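Am 10. Juni war ich in Oltthorpe beim Tag der offenen Tür des Wasserwerks, und ich bin immer noch ganz aufgekratzt. Wer mich kennt, weiß, dass ich für Brunnenhäuser und alte Pumpen gern einen Umweg fahre, aber so viel Zeit zum Gucken und Fragen hatte ich noch nirgends.

## Anreise mit Hindernissen

Von Draltalville aus fährt der Bus bis zur Haltestelle Oberer Anger, danach geht es zu Fuß am Tam entlang. Der Weg ist wunderschön, erst Pappeln, dann Obstwiesen, und irgendwann hört man das Wehr. Ich bin natürlich zu früh abgebogen und stand plötzlich in einem Schrebergarten (sehr nette Leute, sehr großer Hund). Um kurz nach zehn war ich dann am Tor und gerade noch rechtzeitig für die erste Führung.

Geleitet hat sie Mwajuma Lukumay, die im Werk die Aufbereitung verantwortet. Sie redet schnell und freut sich sichtbar, wenn jemand nachfragt. Angefangen haben wir draußen im Fassungsgebiet, einer eingezäunten Wiese mit Brunnenköpfen, die wie zu groß geratene Milchkannen aus dem Gras schauen. Der tiefste Brunnen geht 100 Meter hinunter. Das Wasser, das dort hochkommt, ist vor langer Zeit als Regen auf die Hügel hinter Draltalville gefallen, und ich musste auf dem ganzen Weg zur Filterhalle daran denken.

## Die Filterhalle

Was für ein Raum! Hohe Bogenfenster, grüne Kacheln, ein Geländer aus Messing, das von Generationen von Händen blank gerieben ist. In den offenen Becken liegt Quarzsand, durch den das Wasser langsam nach unten sickert und dabei Eisen und Mangan verliert. Alle paar Tage wird rückgespült, dann drückt man Luft und Wasser von unten durch den Sand, und das Becken fängt an zu brodeln. Wir durften zuschauen. Das Spülwasser war rostrot wie Tomatensuppe, und ein Junge neben mir hat beschlossen, dass er jetzt Wasserwerker wird.

Nebenan ist die alte Maschinenhalle, die nur noch zum Zeigen da ist. Die liegende Kolbenpumpe heißt im Werk »der Flurkel«, warum, konnte mir auch Frau Lukumay nicht sagen. Früher lief er Tag und Nacht, heute wird er nur noch im Dezember zur Barbarafeier angeworfen. Ich habe mir das schon in den Kalender geschrieben. Die Typenplatte trägt die Nummer 1411, und das Schwungrad reicht mir bis über den Kopf.

## Geschmacksfragen

Zum Schluss ging es um das, was am Ende aus dem Hahn kommt. Shih-chieh Yuen aus dem Labor hat uns erklärt, wie man Wasser verkostet, und ich war vorher der festen Meinung, dass Wasser eben nach Wasser schmeckt. 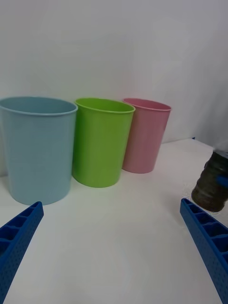

Man soll erst riechen, dann einen kleinen Schluck nehmen und ihn über die Zunge laufen lassen, und zwar bei Zimmertemperatur, denn Kälte deckt fast alles zu. Das Brunnenwasser aus Oltthorpe fand ich kräftig und ein kleines bisschen kreidig, das weichere aus der Talsperre dagegen fast süß. Meine Banknachbarin hat es genau umgekehrt empfunden, und Herr Yuen meinte, das hänge stark davon ab, womit man aufgewachsen ist. Ich hätte ihm noch eine Stunde zuhören können.

Im Labor selbst werden Trübung, Leitfähigkeit, Nitrat und Keimzahlen bestimmt. Voriges Jahr kamen 2.161 Proben zusammen, verteilt auf Brunnen, Hochbehälter und Zapfstellen im Ort. Schulen und Kindergärten sind auch dabei. Besonders gefallen hat mir das Regal mit den Bohrkernen, an denen man Kies, Ton und wieder Kies ablesen kann wie an einer Schichttorte.
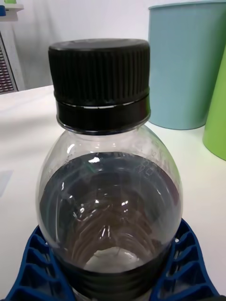

**Muss man Leitungswasser nach dem Urlaub erst ablaufen lassen?**

Am besten schon, und zwar so lange, bis es gleichmäßig kühl aus dem Hahn kommt. Wasser, das tagelang in der Hausleitung gestanden hat, kann Metalle aus Rohren und Armaturen aufnehmen. Zum Blumengießen lässt es sich trotzdem noch gut verwenden.

## Praktisches

- Der Eintritt war frei, die Führungen dauerten gut eine Stunde.
- Feste Schuhe anziehen! Die Gitterroste in der Filterhalle sind nichts für Absätze.
- Eine Jacke mitnehmen, auch im Juni, im Rohrkeller ist es richtig frisch.
- Der Rhabarberkuchen im Hof kostete 3 Euro das Stück und war um zwei Uhr ausverkauft.

Den Hochbehälter oben am Hang habe ich nicht mehr geschafft. Die Kammern sollen blau gefliest sein, und man darf nur durch eine Glasscheibe hineinsehen. Zurück bin ich auf der anderen Seite vom Tam gegangen, da ist der Weg schmaler, aber man kommt direkt am alten Pegelhäuschen vorbei.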